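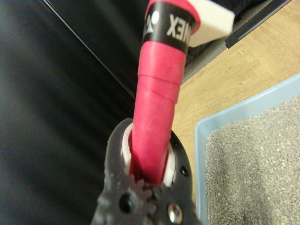
67

CHAPTER 3

Friction and Grip in Everyday Materials

Key terms: static friction, kinetic friction, normal force, coefficient of friction, compliance, overlap

Few forces are met as often as friction, and few are as easily overlooked. A person who climbs a flight of stairs, turns a key, or writes a sentence depends on it at every moment. Engineers spend much of their effort reducing friction in bearings, hinges, and engines. An equal amount of work goes into increasing it, as in the soles of shoes, the surface of roads, and the coverings placed on handles of every kind. A spiral of grip tape on a racket handle is a familiar case. Each turn of the tape laps over the turn before it, and the seams run at a slant along the handle.

This chapter considers friction as a property of two surfaces in contact. It is common to hear that rubber "has a lot of friction" or that ice "has none." Such statements are incomplete. A coefficient of friction belongs to a pair of materials under stated conditions, and a change in either surface, or in what lies between them, will change the result.

3.1 Two Kinds of Friction

When a heavy crate rests on a level floor and is pushed gently, it does not move. The floor exerts a force on the crate that is equal in size to the push and opposite in direction. This force is static friction. As the push increases, static friction increases with it, up to a limit. Once the limit is passed the crate begins to slide, and the force that then opposes its motion is kinetic friction. For most dry surfaces kinetic friction is smaller than the greatest value of static friction - a fact well known to anyone who has moved furniture.

The limit of static friction depends on the normal force, that is, the force with which the two surfaces press against each other at right angles to the area of contact. In the simplest model the relation is one of direct proportion:

greatest static friction = coefficient of static friction x normal force

Suppose that a crate presses on a level floor with a force of 410 newtons and that the coefficient of static friction is 0.40. A level push of up to 164 newtons will be met fully by friction. Any larger push will set the crate in motion.

3.2 Limits of the Simple Model

The simple model serves well for wood on wood or metal on metal. It is less reliable for soft materials. Foam, rubber, and many tapes change shape under pressure, so that the true area of contact grows as the load increases. This readiness to change shape is called compliance. Moisture adds a further difficulty. A thin film of water may act as a lubricant on a smooth surface, while an absorbent surface may draw the same water away.

Students will return to these questions in the Lurkside Bridge case study at the end of the chapter, prepared by Waltraud Lehner and Haoran Jia, in which three deck coverings are compared under dry and wet conditions.

Before You Read

Review the definition of force in Chapter 1 and the drawing of force diagrams in Chapter 2. A spring scale and a small wooden block will be required for Activity 3A.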